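Tote bag

A tote bag is a big, mostly flat bag with two handles and usually nothing to close the top. I've been keeping this entry going for the Bravetwood household wiki since May, and it keeps growing on me (sorry!).
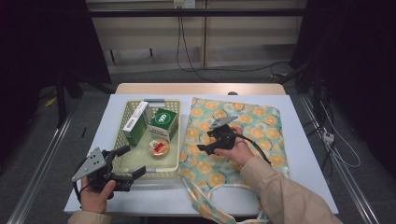
Svenja Brandes wrote in to say that my first version made it sound as if totes were only for groceries, and that hers has carried library books for years and never seen a cabbage. Fair enough! I've added books below.

Name

"Tote" is an old American word for carrying something, usually something heavy, and the bag came along much later. I grew up saying "shopper," and my aunt in Macedo still does.

Materials

Cotton canvas is the classic. It's thick, it takes a print well, and it can stand up to a sack of potatoes. Thinner cotton folds up smaller but the handles dig into your shoulder something awful. Then there's polyester, which weighs next to nothing and dries fast, and jute, which I find scratchy (I know people love it). Mine from the Prellgate market is 14 inches wide with long handles, and I wouldn't go any smaller for bread.

Handles

Look at the stitching where the handle meets the bag. A box with an X sewn through it holds up far better than one straight line. Short handles are for the hand, long ones go over the shoulder, and a few bags have both, which I think is a bit much but Sabine Oltmanns swears by hers.

Washing

Cold water, inside out, hang to dry. Canvas that hasn't been preshrunk can come out of a hot wash noticeably shorter, and prints fade quicker too. If you carry raw meat, keep one bag just for that and wash it every time.

Folding

Lay it flat, handles tucked in, then fold it in thirds and roll it up from the bottom. I keep 3 in the car and still end up at the register without one.

See also: string bag, basket, shopping cart

Last edited 21 October 2025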